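Can a machine put away bathroom stuff yet?

Print this page | E-mail to a friend
Shares: 15 | Comments: 8

Posted by Talha Butt

I clean and restock rooms at a small guest house. The owner saw a Drundik demo and wants to know if a robot arm could do the bathroom counters: pick up the soap, put it in the dish, set the dish back by the sink. We have 10 rooms and no budget to speak of. Is any of this real yet, or should I tell him to wait? The dishes are plain cream plastic with ridges in the bottom, and the soap is still boxed, with cellophane over the box.

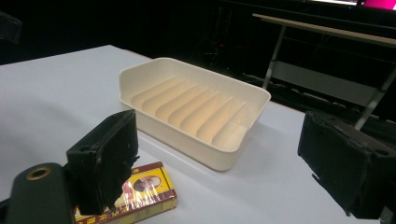 2 replies

Joar Bråten

Tell him to wait. I fix packing machines and we tried an arm on small retail boxes last October. Matte cardboard went fine. Shiny wrap was trouble, as the glare threw off the camera and it would reach for a spot beside the box. We moved the lights and that helped a lot, but you can't move the lights in a guest bathroom.

The dish is the easier half. It has raised walls and a rim, so two fingers can close on the sides. Setting it down is easy too if the counter is clear. Opening the soap box is another job entirely and I would not expect an arm to do that. Also ask what happens when a guest leaves a wet towel on top of everything. Ours stopped and waited for a person.

Hideaki Maruyama

Depends what you pay. My cousin's shop got a used arm for 800 and it moves trays all day, same tray same place. For bathrooms no. Get a better cart

Was this page helpful? Yes (8) No (15)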